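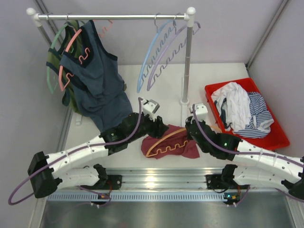
Grinside Garment Storage Study: Progress Report to the Durrani Fund
July 2021
Prepared by Farzana Farooqui, project lead

1. Scope of this report

The report covers the second period of the grant. Work in the period was limited to hanging, sorting and folding everyday clothes on a tabletop rack. Full-height wardrobes, shoes and bedding are outside the current scope and will not be addressed under this award.

The study has two aims. The first is to write a hanging and folding guide that can be followed in small shared laundry rooms, where floor space is short and most clothes wait on a table before they are put away. The second is to record which kinds of garments give trouble on light plastic hangers, so that the guide can send those garments to a shelf instead.

2. Work completed

The garment set now stands at 150 pieces, all adult and child tops. Each piece has an entry in the register with its fabric, neckline, sleeve type and shoulder width. Sleeveless tops form the largest group, followed by short-sleeved T-shirts and then knits.

In total, 3027 handling entries were logged. An entry is one garment placed on the rack, taken off the rack, or folded and set down. Of these, 917 were folding entries. The rest were hanging and removal entries.

The rack is the freestanding tabletop type with a chrome rod between two white posts. It was kept after a short comparison with a clamp-on rail, which marked the table edge. One limit of the tabletop rack is its height. Long tops, including the navy sleeveless tank top, reach the tabletop when hung, and the hem spreads out on the surface. For the guide, a garment is now classed as "long" if its hem touches the table on this rack. Long garments are moved to the folding list unless the fabric creases badly.

Hangers are colored plastic with a wavy lower bar. Color is used only to tell them apart during logging and carries no meaning in the guide. Empty hangers stay on the rod between garments. They tend to slide together and overlap, and the time spent separating them is logged as handling time.

3. Findings to date

3.1 Sleeveless tops. The main fault is uneven seating of the armholes on the hanger arms. When one strap sits lower than the other, the garment drifts to that side each time a neighboring hanger is moved. Seating both straps before the hook goes over the rod corrects most cases. Wide necklines remain a problem, and the guide will recommend folding for the widest of them.

3.2 Spacing. Dark garments hung next to each other were misread more often than any other pairing. Navy beside dark green was the most common error, mainly when the front garment covered the one behind it. A gap of one empty hanger between dark items lowered the number of wrong picks. The gap uses up rod length, so the rule applies to dark items only.

3.3 Staging. Garments waiting for the rack or just taken from it need a fixed place. A shallow tray gave better results than an open area of table, because sleeves and hems stayed together and pieces were less often picked up in pairs. The tray should stand to one side of the rack so that hanging clothes do not drag through it.

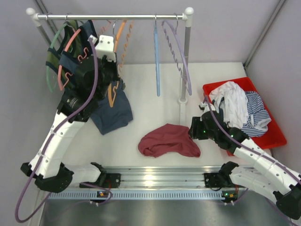
Should the hanger go into the garment before or after the garment is brought to the rack?

Before. The garment is put on the hanger over the table, both shoulders are set level, and the hook is placed on the rod last. Threading a hanger into a garment at the rod takes longer and disturbs the clothes on either side.

3.4 Knits. Ribbed knits were taken off the hanging list early in the period. The rib stretches at the shoulder under its own weight, and the lower bar offers no help with a top. All knits are now folded. The steps under test are as follows.

Lay the garment face down and smooth it from the center outward.
Bring each sleeve across the back, with the cuff unrolled.
Fold the sides in to the width of the tray.
Fold up from the hem in two turns.

Rolled cuffs are the most frequent cause of a bulky fold. The cuff should be opened flat before the sleeve is moved. A knit should be lifted with a small amount of fabric at a time – a large handful leaves creases that spread well into the body of the garment. 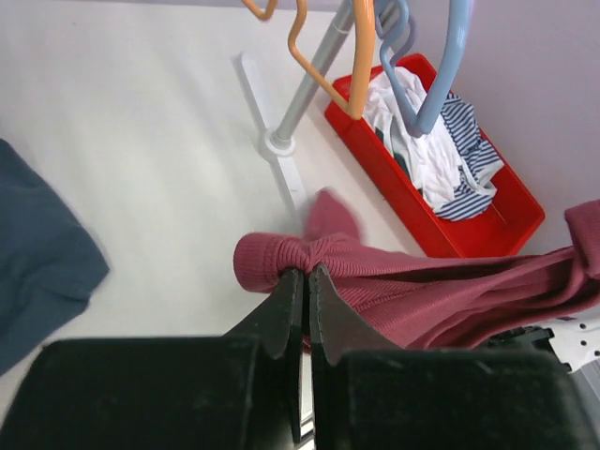

Fine rib is the harder of the two rib types in the register. It gathers easily, and the folds it takes when pinched have to be smoothed out by hand before the next step. Coarse rib lies flat sooner but makes a thicker stack. The guide will treat the two types separately, with a shorter stack height for coarse rib.

4. Variations from plan

The Zatell shelf inserts were delivered late, and shelf trials have moved to the next period. The Trarner hanger set was returned because the hooks were too narrow for the rod. Both changes are within the existing budget, and no transfer between cost lines is requested.

The register was planned to include trousers. These have been held back until the entries for tops are complete. The lower bar of the present hangers is uneven by design, and a straight bar will be needed for pressed trousers.

5. Next period

Work planned through October:

Shelf trials with folded knits, using stacks of up to 6 pieces.
A second check of the dark-garment spacing rule with the rod fully loaded.
First draft of the guide, sections on tops and knits.
Purchase of straight-bar hangers for the trouser entries.

The draft will be sent to the fund with the next report. Comments on section 3.2 would be useful before then, as the spacing rule affects the rod length given in the guide.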